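Murosar Matt Mineral Paint for Interior Walls
Made by Dursun. Sold in small and large buckets, white or tinted.

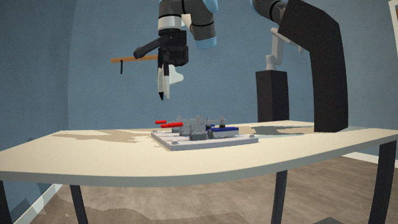

Description

Murosar is a mineral paint for walls and ceilings inside the house. It is made with potassium silicate, chalk, marble flour and a small part of organic binder which helps the paint to hold on surfaces that are not fully mineral. It dries to a deep matt surface. In side light the wall looks calm and the roller marks are hard to see, provided that the work is done without long pauses.

We have made this paint in the same building since the company was started by Yavuz Canpolat, who was a plasterer and wanted a paint he could use on his own lime plaster. The recipe has been changed several times. The present one contains no solvent, and its smell is weak and goes away in the night after painting if a window stays open a little.

The paint is open to water vapor. On old houses with thick walls this is often the first question of our customers, and the answer is yes, also after several coats. Please note that an open paint does not repair a wet wall. If water comes up from the ground or through a broken gutter, the wall must be repaired before any paint is used.

Where it can be used

Lime plaster, lime-cement plaster, gypsum plaster, concrete, sand-lime brick and old mineral paint that sits firmly. It can also be used on paper-faced gypsum board and on woodchip wallpaper, but only after a coat of Josia, our primer with quartz grain.

It can not be used on wood, metal, plastic, oil paint, latex paint with gloss, or on surfaces which stand under splashing water every day, such as the wall inside a shower. It is also not for floors or furniture. We receive letters about table tops from time to time, and for these we can only recommend a proper furniture oil or lacquer from another maker.

Colors

The white is a warm white, without optical brightener. If you put it next to a normal ceiling paint from the hardware store, it will look a bit like milk. Most customers like this, some do not, so please order a sample pot first.

All other colors are mixed after the order comes in. We use earth and mineral pigments only, and for this reason very bright reds and violets are not possible. The color card has four families: Chalk, Clay, Sea and Ash. The most ordered shade is number 779 from the Sea family, a quiet blue with some gray in it. It was first mixed for the reading room of a school and was never planned for the card, and therefore its number does not follow the others.

Silicate paint looks much darker when it is wet. It can also look spotted for the first day. Please do not judge the color, and do not paint over the spots, before the wall is completely dry. In a cold room in November this can take until the second morning.

If you need more than one bucket of a tinted color, mix them together in a larger container before you begin. We mix by weight and are careful with it, but pigments come from the ground and two deliveries are never exactly equal.

How much you need

One large bucket is enough for 40 square meters with one coat on smooth plaster. On rough plaster or new gypsum board the same bucket will give less, and a strong color change needs two coats in any case. For tinted orders we advise to take a little more than the calculation says. A wall that is missing the last corner is a sad thing, and the second delivery must be mixed new.

Preparing the wall

Remove loose paint and wallpaper paste. Paste is a frequent cause of trouble, so wash the wall with warm water and a sponge, change the water often, and let the wall dry again. Chalky surfaces leave white on the hand when you rub them. Such surfaces must be brushed and then given a coat of Dursun silicate fixative thinned with water.

Fill holes with a mineral filler. Ready-mixed filler from a tube is usually made with acrylic, and it will show as a smooth patch under a silicate paint, even after two coats. If you have already used it, roll Josia over the complete wall and not only over the patch.

Fresh lime plaster should be left alone until it is dry and evenly light. Ask the plasterer — he knows how thick he put it on.

Cover glass, tiles, natural stone and aluminum frames very well before starting. Silicate etches these materials and the marks stay. A wet cloth should be always near, and any drop must be wiped immediately.

Applying the paint

Stir the bucket slowly from the bottom. If you use a machine stirrer, choose the low speed, otherwise you bring air into the paint and get small bubbles on the wall.

The first coat may be thinned with a little water. The second coat is used as it is. Work with a roller of medium pile, or with a wide oval brush if you want the light cloudy look that mineral paints are known for. Begin at the window side and go wet in wet until the next corner. Two people are better than one for a high wall, the first cutting the edges with the brush and the second following close with the roller.

Wait at least 4 hours between the coats. The air and the wall should be warmer than a cool cellar during this time and also in the night after. Do not heat the room strongly and do not use a fan against the wall, as the silicate needs time to bind.

Tools are washed with water directly after work. When silicate has become hard in a brush, the brush can be thrown away.

Washing and repairing

After four weeks the surface is hard enough for careful cleaning. Use a soft, damp cloth without soap. In our own test the white paint stood 2,000 strokes with the wet brush before the plaster could be seen, but tinted walls may become lighter at the place where you rub, and we prefer to tell this before the purchase.

Small damages can be touched up with a sponge and paint from the same bucket. Keep a closed glass of it and write the room on the lid. After several years the wall and the glass will differ slightly, and then it is nicer to paint from corner to corner.

For kitchens and corridors, where hands and bags touch the wall, many customers put Brulent over the dry paint up to the height of the shoulder. Brulent is a thin soap wax, rubbed on with a cloth. It makes the color somewhat deeper and gives a soft shine. A wall with Brulent on it can not be painted again with Murosar unless the wax is washed off, so think about it first.

Storage

Keep the bucket closed, cool and free from frost. Unopened it is good for one year from the filling date on the lid. Tinted paint should be used sooner. Do not fill it into metal or glass containers for a long time; a small jar for touch-ups is fine if the lid is plastic.

If the paint has been frozen it looks like cottage cheese and can not be saved.

Safety

Murosar is alkaline. Wear closed glasses, especially when you work over your head, and gloves if your skin is sensitive. Splashes in the eye must be washed for a long time with clean water, and after that a doctor should look at it. Keep away from children. Let rests dry out in the open bucket before you bring them to the collection point, and do not pour them into the drain.

The safety data sheet is sent with every order and can be asked for by mail before.

From customers

"We painted the stair hall, which has very old plaster, and the dark edges near the ceiling have not come through. The blue is more gray than on the card but we became friends with it." — Angeliki Karras

"Good coverage. I was nervous when it dried in spots and I nearly rolled it a third time. The next day it was even. Please write this on the bucket in larger letters." — Lev Stasiv

"It is a fine paint but it took a piece of the shine from my window sill, which is slate. I had read the warning and covered it with newspaper. Newspaper is not enough." — Gøran Myklebust

Answer from Dursun: We are sorry for the slate. Plastic sheet with a good tape at the edge is the right cover, and the bucket label now says it.

Ordering and delivery

White Murosar is in stock and leaves our store on the next working day. Tinted paint needs up to one week. Large buckets are sent by freight carrier, who delivers to the street door and does not carry upstairs. Please give us a telephone number, otherwise the carrier will not find a time with you.

White paint in unopened buckets can be returned within 30 days. Tinted paint is made for you and can not be taken back.

Sample pots are enough for a board or a piece of wall the size of a door. We recommend to paint the sample on a piece of gypsum board and carry it through the room in the morning and in the evening. The price of the pot is taken off when you order a bucket in the same color.

Questions about surfaces are answered by Ferhat Tatlı in the technical office, in the mornings until noon. It helps him if you write how old the house is, what is on the wall now, and whether water drops are sucked in or run down. For schools and larger buildings he can also prepare a written recommendation with the needed quantity for each room.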